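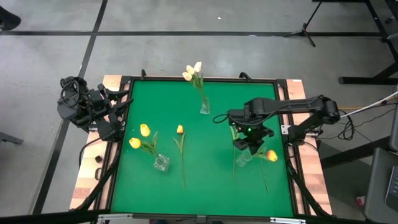

Tulips on the green mat, three vases out.

May 4, 2018

Flowers today. I got to the market at Stirkaven before the good buckets were gone and bought tulips, mostly because they were cheap and I have been walking past them for two weeks. Cream ones, plain yellow ones, and a mixed bunch with some red in it. The woman wrapped them all in one sheet of newspaper and the newspaper was soaked by the time I got off the bus. So was my sleeve.

I trimmed the stems in the sink. The scissors from the drawer crushed the first one flat so I went looking for the small knife and found it in with the paint brushes, where I must have put it in the winter. Cut on a slant, took off the lower leaves, filled the vases a third of the way. My aunt always put a coin in the water. I didn't have a coin and I doubt it does anything.

The cream ones were easy. Three of them in the small clear vase, heads close together, and I left them alone after that. The yellow ones gave me more trouble. I used the square faceted vase, the one from Urnora, and put two in. One stands up straight. The other leans over to the left whichever way I turn it. I tried swapping them and then I tried crossing the stems, and in the end I let it lean. The leaves spread out wide on both and fill the space well enough.

That left the odd ones to sort out, with a yellow-orange one and a red and yellow one lying on the mat while I made up my mind about the third vase. I like the red and yellow best and kept saving it for last, which was silly. Tulips keep growing in the water anyway, so whatever I arrange now will be a different shape by the weekend.

The green surface is good to work on. Leaves show up less on it than I would like, but the petals show very well, and it wipes clean. I want one the same for the kitchen table if Tramlow still sells them. Last August they had them for 11 and I thought that was too much.

Lunch was soup and the end of the rye loaf. Read nearly 4 pages of the Rimkutė book and fell asleep in the chair, then felt bad about it and swept the hall. It rained a little. The gutter over the back door is dripping again in the same spot as before, and I put the blue bucket under it.

Paid the electric bill, 117, less than the last one. Called about the gutter and got the machine, left my number. I also need to buy stamps and get the gray coat to the cleaners before it turns properly warm, though I have written that down here before and not done it.

Went back for one more look at the tulips before supper. The cream ones would go in the bedroom, I think, and the yellow ones on the windowsill by the stairs, where it stays cool and they should last longer. I read that they shouldn't stand near fruit, so I moved the bananas to the top of the fridge. Potatoes and eggs for supper. Bed early.

Recent entries
The bus to Stirkaven
Cleaning out the paint drawer
Two weeks of soup
Rimkutė, first chapters
Entry 231: the gutter

Contact | All entries | Copyright 2018, all text by the author | Back to top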